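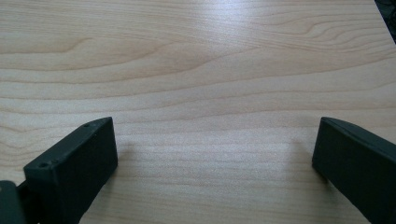
According to Meredith, the hardest thing for the software was always the empty table. A tracker that works well on a desk full of cups and boxes can lose its position when it sees only wood grain and the reflection of a lamp, and then every step that was planned after that point is wrong too.

The new version of Stenaver, the open tracking and planning package from the Retport group in Grukthorpe, was released in April and tries to solve this problem. It estimates where a gripper is in space from the wrist camera and the motion sensor together, and it now gives a confidence value with each estimate. When the value falls under a limit, the planner slows the arm and waits for better data – before, it simply continued with the last known position.

The group tested the change on 2924 short recordings. Of these, 982 show mainly a bare surface, and the older version had most of its failures in this part. The developers say that the pattern of the wood can help the tracker, but only if the bright area from the ceiling light is masked first, because the reflection moves with the camera and the software took it for a fixed point. The mask is calculated again for each image and can be switched off in the settings. 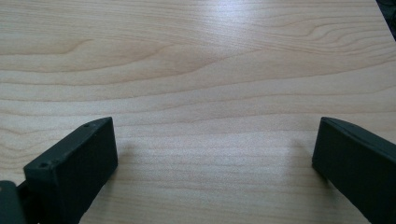
Open gripper above a wooden tabletop, with glare on the upper part of the surface.

The release also has 2 new command line tools. One cuts long recordings into single attempts, and the other marks the parts in which the fingers stay open and hold nothing. Users can keep these parts for calibration or remove them before training a control policy.

Stenaver still needs a computer with a separate graphics card if it has to run at full speed. The group is working on a lighter version and has published 100 of the test recordings, so that other laboratories can compare their own trackers. Reports on errors can be sent through the project page.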